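I met Benedikt Zwahlen at the Lehner bakery in Skilbridge, where he'd locked his bike to the wrong rack and had to go back out and move it before we could order. He's been leading the Thursday night slow ride since October, and I've been on exactly two of them, so I came with plenty of questions (and a sore knee, but that's on me).

The first thing I wanted to know was why the route is so short. Five miles, start to finish! "People ask me that every week," he said. "Five miles is what my neighbor could do on a bike she hadn't touched since high school. I built it for her and then I left it alone."

The ride goes out along Pistton Avenue, over the tracks, and back through Hestitlow, with a stop at the park if it's not too cold. Benedikt rides at the back. He used to ride up front, but he kept losing people at the light by the post office - "it's green for, what, one breath?" - so now someone else sets the pace and he brings up the rear with a pump and a speaker playing polka.

We got onto the petition, which is where he really gets going. It asks the city for a protected lane on Pistton, and it's up to 2,790 signatures. "I'd like the speed limit down too. It's 30 and no one drives 30," he told me. "But the lane first. Paint isn't going to do it, I want a curb." He thinks the city will offer paint anyway, and he's already written his letter about it.

Winter rides are on, by the way. Wear wool, bring two pairs of gloves, and don't worry about looking the part. Benedikt rides in an old ski jacket and jeans.

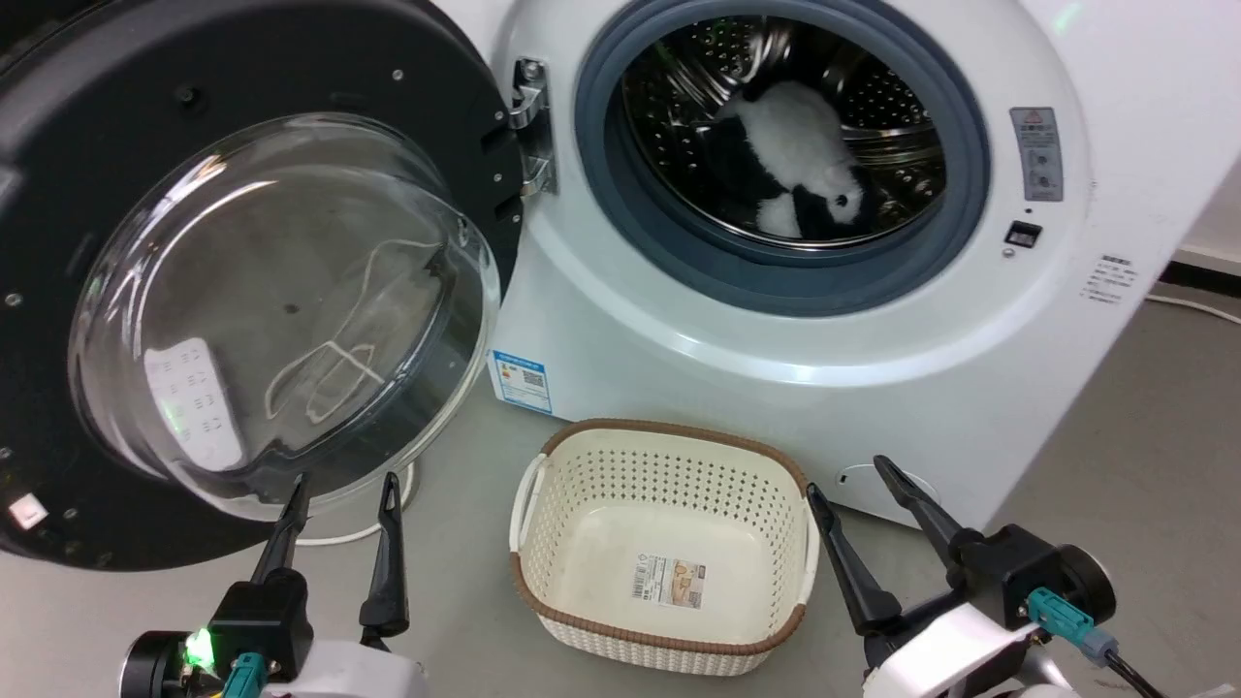

Marisol wrote in after my last column to say the Hestitlow stretch needs streetlights more than it needs a lane, and that she'd come every Thursday if she could see the potholes. I read that to Benedikt and he nodded through all of it. "She's right about the potholes," he said. "Tell her to ride next to me, I've got the big light."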